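Picking robot at work took over half my job and now I babysit it. Is this normal?

Posted in Work & Careers > Warehouse and light assembly
Sunday, September 18, 2022 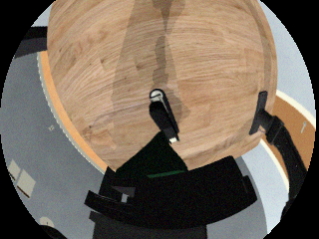
Okay so I've been at Dirkness for nine years, packing and kitting, mostly school and office supplies. You get a tray, you put in the markers, the rulers, the glue sticks, whatever the order sheet says, you close it and slide it on. Not glamorous but I'm fast and I like my table and I like the people at it. In August they brought in a robot arm for the pens and markers station. It picks a marker up, puts it in the tray, picks up the next one. That was my station!

Nobody got laid off, I want to say that up front. What happened is I'm now a "cell attendant." Same pay. I refill the bins, I clear it when it drops something, and I hit the reset when it stops and waits for me. Yesterday it stopped 38 times on my shift (I kept a tally on the back of a carton, I was that annoyed). Most of them were nothing, a marker lying at a funny angle or two of them stuck side by side.

So here's what's bugging me. My numbers used to be my numbers. Now the screen shows the cell's numbers, and when it has a bad day my supervisor comes and asks ME what's going on. Also I used to talk to Puspita across the table all day and now she's on the other side of a guard fence, so we wave. And they say a second arm is coming for the glue sticks.

Has anybody been through this? Does it settle down? Should I be asking for a different title or more money or some kind of training, or do I keep my head down and be glad I have a job? I'm 51 if that matters.

Thanks for reading all that,
kitting_queen

Wulan Tarigan
Oh boy, yes. I was in your exact shoes at Rondonuwu, except ours was cosmetics, little tubes and caps, and the arm came in over a long weekend so we walked in Tuesday and there it was.

The stops do come down. Ours were terrible for the first couple of months and then one of the techs finally sat with us for a whole shift and watched, and half the trouble was how the bins were being filled. We'd been dumping them in the way you would for a person, in a heap, because a person doesn't care. Once we spread them out it got a lot calmer. So keep your tally! But write down what kind of stop it was next to each mark. Funny angle, stuck together, empty bin, no idea. After two weeks you'll have something nobody else in the building has, and when your supervisor comes over you hand him the carton.

On the money, I'd ask, and I'd ask now while it's new. I waited a year, and by then everyone acted like looking after the machine had always been part of packing. What I asked for in the end was to be trained on the teaching pendant (the handheld thing they program it with), and that got me 13 percent when I moved up to cell lead. It took two tries. The first time my manager said it was "the vendor's job." The second time I'd had the arm down for most of a night shift with no vendor picking up the phone, so he was in a better mood for listening.

What I can't help you with is the talking. I missed that for a long time, and I still do some days. The fence makes sense, I'd never tell you to lean over it, but you end up alone with a thing that hums. We got them to line up our breaks so the old table could at least eat together. Ask for that too, it costs them nothing.

Also 51 is fine, I was 54.

noltel_nights
they did this at Noltel too. just learn the robot. people who complain about it end up in receiving. if you're not lifting and reaching all day anymore thats a win, my shoulder was shot from the old line and its way better now. dont overthink it

Puspita Goh
Ha, I know exactly who this is. Hi from the other side of the fence!

I'll say my piece since I'm still on the hand side. It changed things over here too. The trays come to me at the arm's speed now, and the arm doesn't have a speed, it has a stop and a go. I'll stand there for ages and then get five in a row. When you were on markers you'd see I was behind and you'd slow up a little, or do a couple of my rulers for me. I didn't know how much of that we did until it quit happening.

Two things you may not have heard because you were off that day. The old Noken label printer is moving over by the cell, and whoever is attending gets the label jams too. So that's more work on you, and I'd bring it up when you ask about the title. And they posted a sheet by the time clock for people who want the robot training. It had one name on it when I left Friday, and it wasn't yours. Go sign it! I'm thinking of signing it myself, then at least we'd be on the same side of the fence.

I don't love the thing. I will say my wrist has been better since the marker trays started coming to me already filled, so I can't be mad at it all day long.

kitting_queen
PUSPITA. I had no idea you were on here. I did not know about the label printer, and I'm going to have words about that on my next shift.

Wulan, thank you, the part about the bins especially. I heap them. I've been heaping them this entire time. I'll try spreading them out and I'll start writing down the kind of stop, and I'll put my name on that sheet before my break. Will come back and post how the money talk goes.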